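Main page Contents Browse Random article Talk History

Clurnitz Weekly

Clurnitz Weekly was a subscription picture letter for families, published in the town of Clurnitz and later distributed online. Each issue presented a small group of household pictures sent in by a single family, together with short captions written by a parent, grandparent or older child. The letter is regarded by its readers as an early local form of the family photo roundup, a kind of publication in which ordinary domestic events are reported in pictures at fixed intervals.

Origins

The letter was started by Raluca Zamfir, a school librarian, who had kept a bound album of her own children and wished to share it with relatives living abroad. The first issues were photocopied and mailed in plain envelopes. Zamfir's neighbor Zeeshan Tanoli, a typesetter by training, redesigned the letter after its first winter and introduced the two-column layout that it kept until publication ended.

Other families in Clurnitz soon asked to take part. Zamfir agreed on the condition that no issue mix pictures from two households, a rule that remained in force under all later editors. A family whose turn had come was known as the "sitting family" for that week, even when its pictures showed only pets, gardens or meals.

Format

A standard issue contained 15 pictures. Tanoli arrived at the figure by trial: it filled 4 pages with room for captions and left the back of the last page free for an address label. Captions were limited to two sentences. Dates of birth, school names and street addresses were removed before printing, and children were identified by first name or nickname.

Several recurring sections developed over time:

First Times - first haircuts, lost teeth, first days at school
The Table - meals, birthday cakes and kitchen mishaps
Who Is That? - an older picture in which readers were invited to identify a relative
Outdoors - trips, sledding, and walks along the Negri, the river south of the town

The Table was the most popular section with contributors, who often sent more kitchen pictures than an issue could hold. Editors kept the remainder in reserve and used them in the double issue printed each December.
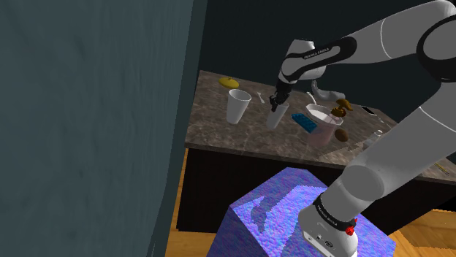
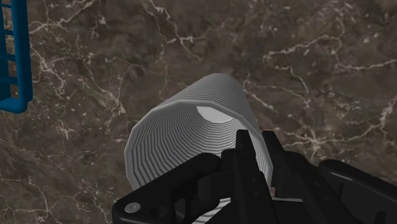 Brown marble-patterned surfaces in both; a small white cup in the first, a blue wire rack in the second.

Editors

Zamfir edited the letter alone until she moved away from Clurnitz. Her successor, Kamran Lodhi, widened the circle of contributors to include the surrounding villages and began accepting pictures taken by children. Lodhi also dropped the requirement that captions be signed, which some older contributors opposed. A compromise was reached under which initials were printed at the foot of the last page.

Suqin Hou, the third editor, oversaw the change to digital distribution. Under Hou, the printed letter continued for readers who asked for it, while all others received the issue by e-mail at six in the evening. Circulation reached 1,000 during this period, the highest in the history of the publication.

Online edition

The online edition was hosted by Trorell, a small web company in the region. It followed the printed letter closely and did not allow public comments. Readers could write to the sitting family through a form, and the editor forwarded replies at the end of the week.

An attempt to add short video clips was abandoned after one season. Hou wrote in an editor's note that families had begun to apologize for sending still pictures, and that the letter had been made for still pictures in the first place.

Reception and influence

Clurnitz Weekly received little notice outside the region while it was being published. Shamim Mirani, in a study of family albums, described its captions as "reports to a grandmother who has already been told on the phone," and praised their lack of polish. Mirani was more critical of the December issues, finding them crowded and poorly ordered.

A similar letter was founded in the neighboring town of Rimora by a former contributor. It borrowed the rule of one household per issue but set no limit on the length of captions, and its issues were often twice as long.

Archive

A nearly complete run of the printed letter is held at the Clurnitz public library. Two early issues are missing. Access to the online edition is restricted to former contributors and their relatives, and requests to reproduce pictures are referred to the families concerned.

See also

Family album
Holiday letter
Photo essay
Rimora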